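Part-Time Laundry and Bedroom Attendant, Furnished Apartments

Lineletti is looking for a part-time attendant to handle laundry, folding and bed making in the furnished apartments we run at Atico. The job is 30 hours a week. Shifts start at 9:00 a.m. and finish by 3:30 p.m., with a half-hour unpaid lunch. We would like the new person to start in September.

You will report to Nazmiye Ekinci, who runs housekeeping. You will work in a team of 2, usually with Maximiliano Sotomayor.

What the work is

Most of the apartments are rented by the month, and the tenants pay for a weekly service. They leave clothes on the bed, on chairs or in the bathroom, and we collect them, wash what needs washing, and fold or hang the rest. After that the bed is made and the floor is vacuumed.

Kitchens and windows are done by another crew. You will not be asked to cover for them.

Duties

Sort clothes by color and by care label before anything goes in the washer.
Check all pockets. Anything found goes in a labeled bag at the front desk.
Fold shirts and knitwear to the house size. Hang trousers by the hem.
Make beds with the duvet at the head and the bedspread pulled smooth over the lower part of the mattress.
Move chargers and cords off the bedding and put them on the nightstand. Do not unplug anything that is running.
Report stains, tears and missing buttons on the sheet kept in the linen room.

What we ask for

You should be able to lift a full laundry bag and be on your feet for most of the shift. Some beds are low, so there is a fair amount of bending. Hotel or dry cleaning experience is useful but we will train someone who has neither. You need to read care labels and write short notes in English. Turkish or Spanish is a plus.

Training

The first two weeks are paid training with Hülya Duman. She will show you the folding sizes, how we handle delicates and how to work through a bed that has a mixed pile on it. Darks and whites are often in the same heap, and they need to be pulled apart before you start on the bedspread.
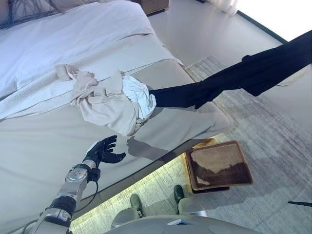 Do I have to iron the tenants' clothes?
Ironing is sent out to Güneş, our laundry contractor, and comes back on hangers. You only put it away.

Pay and benefits

Pay is $395 a week during training and $342 a week plus the service bonus after that. The bonus is paid monthly and depends on the number of apartments on your route; Nazmiye will go through the current figures at the interview. Uniform shirts and work shoes are provided. Staff parking is behind the building and is free.

How to apply

Send a short letter and the name of one reference to Ayten Akgül in the Lineletti office, or leave them at the Atico front desk before 5:00 p.m. A resume is fine but not required. Please say which mornings you could come in for a one-hour trial shift, which is paid. Applicants who worked for us before should mention it and give the name of their supervisor at the time.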